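Bundville Robotics Club Opens Simulated Manipulation Contest; Winning Entry Will Be the One That Drops the Ball Least

BUNDVILLE, December 3, 2021 – The Bundville Student Robotics Club is now accepting entries for the Walley Cup, a competition in which high school and community college teams write software that makes a robot gripper pick up a ball and put it somewhere else. The contest takes place entirely in simulation. Teams need a computer, a reasonable internet connection and a tolerance for watching the same ball roll off the same surface.

The Walley Cup grew out of a class project that began in June, when club members set out to teach a virtual arm to clear a virtual room. The room has since been cut down to a work surface and the clearing to a single ball, a change of scope the club describes as maturity.

"We had a plan with a kitchen in it," said Leonie Faulkner, the club's faculty adviser. "There was going to be a dishwasher. By the second week we were all very interested in whether the fingers could close on a sphere, and I can report that it is a richer subject than you would think."

Entrants will work in Plakasum, the simulation environment the club's students have built and patched since the summer. Plakasum supplies the arm, the gripper, the scenery and the physics. Teams supply the controller. They may write its rules by hand, train it from recorded demonstrations, or combine the two and argue about which half is at fault.

Each entry will be run for 256 trials, with the ball's starting position changed every time. A trial counts as a success if the ball is lifted, carried to the target and released there. Pushing the ball to the target does not count. The club added that sentence to the rules after an early controller pushed the ball to the target with great efficiency and was, for one afternoon, the best software anyone in the room had written.

Ties will be broken by average time per trial. Ties after that will be broken by the length of the source code, shortest first, over the objections of the members who wrote the current baseline.

The baseline is called Briggs. It was written by the club's second-year students and is included with the download so that teams have something to beat. Its reach toward the ball is widely admired. Its grasp is under review.
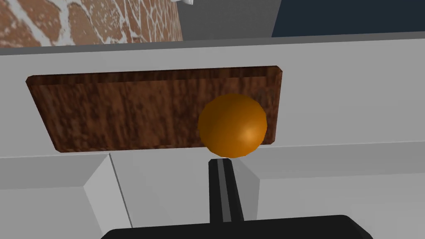

The gripper and the orange ball in a rendered view from Plakasum.

Teams may have up to 4 members, and no student may join more than one team. Registration is free and is limited to 20 teams in this first year, a number set by how many entries the club's lab computers can score over a weekend without supervision. Schools may enter 2 teams each. No previous robotics experience is required, although every team must have at least one member who can explain its controller aloud to the judges, in everyday words, for five minutes.

That last requirement was Faulkner's. "I have read a great many project reports in which the robot 'exhibits unexpected behavior,'" she said. "I would like to hear a student say that it swung left and knocked the ball onto the floor, and then tell me what they changed."

Scores will be posted on the club's website along with a replay of each team's best trial. Teams may also nominate a worst trial for a separate award, decided by audience vote. The club expects strong competition in this category and has disqualified itself from entering.

The winning team will receive the Walley Cup, a secondhand bowling trophy with a new plate on the front, and will have its controller named as the baseline for next year's contest. Briggs will then be retired and, according to its authors, allowed to rest.

Registration forms, contest rules and the Plakasum download are available through the club's website or from the Bundville Student Robotics Club office.

Media contact: Leonie Faulkner, faculty adviser, Bundville Student Robotics Club

###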